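Laundry sessions at Sarkura - gallery

On this page we collect some views from our work on the Flasemia set, where a two-armed robot learns to handle clothes from recorded examples. Each example is one attempt, led by a person from start to end. The plan for this task is 500 examples, and until now 296 of them have passed the check.

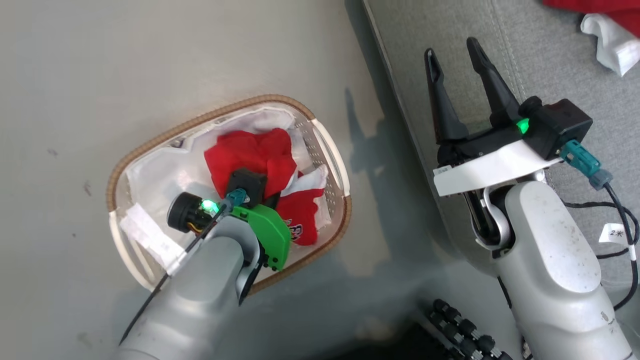
Clothes are a difficult material for learning. A cup has the same shape every time, but a shirt never falls in the same way twice, so we ask every operator to change the folds between attempts. Kaja Rozīte wrote the rules for this task. One attempt may not be longer than 90 seconds, and after 20 attempts the operator must take a pause. An attempt with a mistake is also kept, if the operator corrects the mistake calmly - such examples are useful for the model later. Only attempts which were stopped in the middle are removed.

The views come from the head camera. The wrist cameras are stored separately and we will add them to the gallery in April, when Prindeck has finished the new viewer.
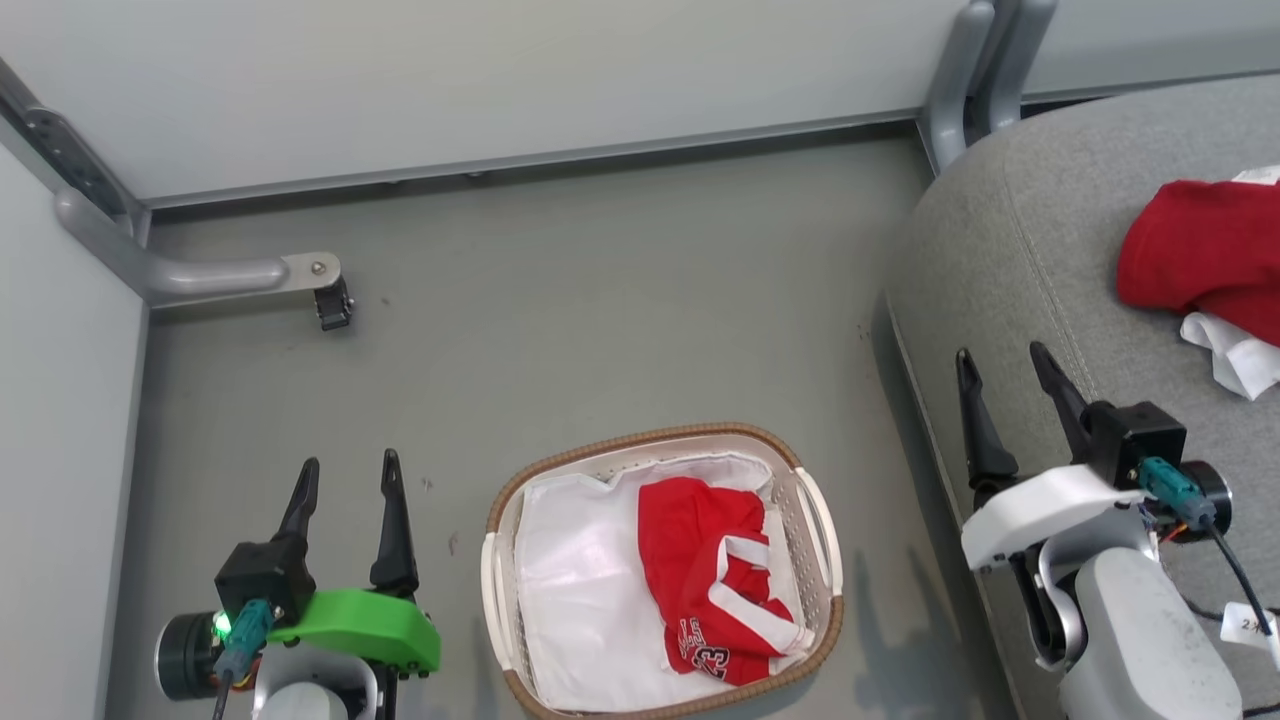
Red jersey with the number 23 on the white cloth in the basket, one gripper on each side.

The labels for this task are written by hand, in one short sentence per attempt. If you would like to use the set for teaching or study, please write to the Hordiienko office and mention the name of the task.

Page updated 7/3/18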